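Muthu Thampi
Long thread on the Kukico hand-held gripper kit from Gedari, and on the Atis subscription they would very much like you to buy with it. I've had it on loan since June. If you only want the verdict, scroll down, but it's a grumpy one and you'd miss the part about the straps.

The pitch first. You hold the gripper, you do ordinary things with it, the camera on top records, and Atis turns the recordings into something your robot arm can learn from. No arm needed while you record. "Anyone in your team can teach" is the line on the box.

I have heard "anyone in your team" from a lot of vendors. It usually means anyone in their team.

Price is $1,673 for the gripper, the camera mount, a charging brick and a case. Atis is extra and billed monthly. The price page shows the hardware number in big type, and you get to the other one through a link that says Learn more.

Build first because everyone asks. It's decent. The trigger has a long pull and a soft stop, and I never once felt like I'd break it. The magenta fingers look like something from a toy store, which I had ready as a complaint until I used them for a while. They do bend around things. They grip a mug, a tape measure, a bag of coffee. Fine. I'll give them the fingers.

I won't give them the weight. It's all forward of the handle. After a morning of this your wrist knows exactly what you've been doing, and the strap they include to help with that attaches right where your thumb wants to be. I took it off.

What I wanted to know was dull: can a normal person, in a normal office room, record pick and place with a computer mouse well enough to train on? Their demo video uses foam blocks on a black cloth. I don't own any foam blocks and neither do my clients.

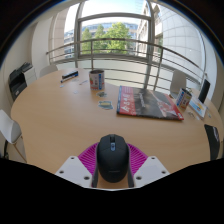 The manual is 22 pages and most of it is safety text for a thing that has no power at the fingers. Calibration gets half a page. You wave a printed board at the camera until the app goes green, and if the app goes yellow you get to guess. Yellow can mean bad light, bad angle or old firmware. I learned the firmware one from support.

Support, to be fair, answers. Same day every time, polite, a real person. They also told me to calibrate in "even indoor light" and I'd like to see the office where that exists past noon.

Now the number they lead with. Gedari says around 700 recordings is enough for a simple pick and place task. I asked what counts as simple. I was told "one object, one surface, one goal." I asked whether that was one object in a cluttered room or one object on its own. I was told that was a great question.

Still waiting on the second half of that answer.

And a recording isn't the same as a usable recording. Atis throws some out on upload and gives you a little gray badge that says Low confidence. Tap the badge, and it tells you the confidence was low. I wish I were exaggerating.

I wouldn't mind the filter if I could see it working. Let me scrub to the moment it lost track. Let me overrule it! It's my data, and as things stand I'm paying a monthly fee for a machine to shrug at me.

For comparison, Illés sells a rougher kit with no cloud anything. Uglier, fiddlier, cable everywhere. But it writes plain files to a folder, and when a take is bad you can open it and look. I kept wanting that here.

Someone is already typing "but Muthu, Atis exports." It does. It exports after processing, in their format, with the rejected takes left out. I asked for the raw video too and that's on the higher plan.

OK, surfaces. I care about this more than the app. 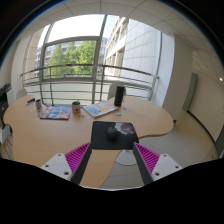
Gedari's guide tells you to vary the position of the object between takes, and leaves it there. Nothing on how far, nothing on what else should move. So people will slide the object a hand's width back and forth and call it variety. I'd rather see the awkward setups in there from the start. Take a black mouse sitting on a black pad, with the near right corner of the pad sticking out past the table edge. Dark on dark is a mean thing to ask of any vision system, and an edge with nothing under it is where I'd expect a careless policy to do something silly. Neither case gets a mention in the guide, and both are what desks look like.

Same with clutter. The guide says "clear the workspace where possible." Sure, and then you deploy into an office where people leave magazines and cans wherever they happened to put them down. If the training data is all tidy, you've bought a robot for tidy people.

I put this to them by email. The reply was that the underlying model is "robust to distractors." Robust how? Tested on what? They sent a link to the demo video. Foam blocks.

Things I liked, so you know I'm not just in a mood:

The camera sees a lot. The wide view is round and black in the corners, which takes getting used to, but you get both fingers and most of the room in one go.

The case is good. Proper foam, latches that latch. I've had lab gear with worse.

You can hand it to a colleague and they're recording in a couple of minutes. That part of the box is true. Whether what they record is any use to you is a separate matter, and the box goes quiet on it.

Things I didn't like and haven't fit in above:

The trigger position isn't shown live in the app. You find out after upload whether the opening width was logged. For a gripper!

The record button is on the same side as the strap I took off. Put the strap back on and you hit the button with your knuckle. I have a collection of very short takes of nothing.

The case has a spot cut out for a second battery that isn't included. I read that as a message.

The warranty covers the gripper for two years and the fingers for "normal use," and I couldn't get a definition of normal use. The fingers are the part that touches everything. They're also the part I'd expect to be reordering, and there's no spare set in the case.

Who is it for? If you already run arms and have somebody who can judge a recording by eye, you'll get value from the hardware and resent the service. If you have no such person, the service is supposed to be that person, and from what I've seen it isn't yet.

Would I buy it with my own money? At that price with raw files included, I'd think hard about it. With the monthly plan on top, and the raw video on the plan above that, no.

If you're on the fence, ask them for three things before you pay: a sample of rejected takes with reasons, a result on a messy table, and the spare finger price in writing. If they send you the foam blocks, you have your answer.

Replies are open. If you've trained something real on Kukico data, I want to see it - the failed runs especially. Please don't send me the demo video, I've got it.

Edit for the folks asking: yes, I'm giving the loaner back. No, they didn't see this thread first. And yes, the strap is going back in the case exactly as I found it.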